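# Shared Toys and Waiting Times in a Family Clinic: Project Report

Submitted Aug 26, 2022

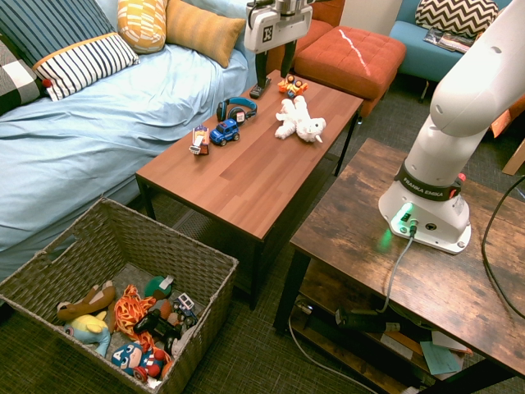
## 1. Background

The Lilel Family Clinic serves the east side of Tronda and sees children and adults in the same building. Parents had told the front desk that long waits were hard on young children. The clinic asked our course to study how families use the waiting area and whether a small change in the toys on offer would make the wait easier.

Our group of three students carried out the work in July. The clinic manager approved the plan, and parents gave written consent before taking part.

## 2. Method

We gave a one-page survey to 100 families, in English and Spanish. It asked how long the family had waited, how the child had spent the time, and whether the parent had any worries about shared toys. Staff handed out the form at check-in and collected it in a closed box.

We also observed the play corner in 15-minute blocks, 48 blocks in all. Names and ages were not recorded. One student watched while a second kept time. At the end of each block we wrote down which kinds of toys had been used and whether they had been put back.

The toys fell into four groups: soft toys, blocks, picture books, and toys with sound. The sound toys were removed halfway through the study at the request of the nurses, who could not hear patients through the exam room doors.

## 3. Results

In total we recorded 324 instances of a child picking up a toy. Soft toys were chosen most often by children who sat with a parent, while blocks were chosen most often by children who came to the play corner alone. Picture books were seldom opened unless an adult started reading.

Cleaning was the main worry named by parents. Many wrote that they did not know how often the toys were washed -- the clinic does have a schedule, but it is kept in the supply room.

Removing the sound toys did not lead to more complaints. Two parents thanked the desk for it.

## 4. Limits

July is a slow month for the clinic, and the results may differ in flu season. The survey also missed families who left before being seen. Our notes from the first two days used an older form and had to be recopied, so some small errors may remain.

## 5. Recommendations

- Post the cleaning schedule where parents can read it.
- Keep soft toys that can go through a hot wash, and retire the others.
- Place the picture books next to the adult chairs.
- Repeat the survey in winter with the same form.

The Yuan Street branch has asked for a copy of the survey, which is attached as Appendix A.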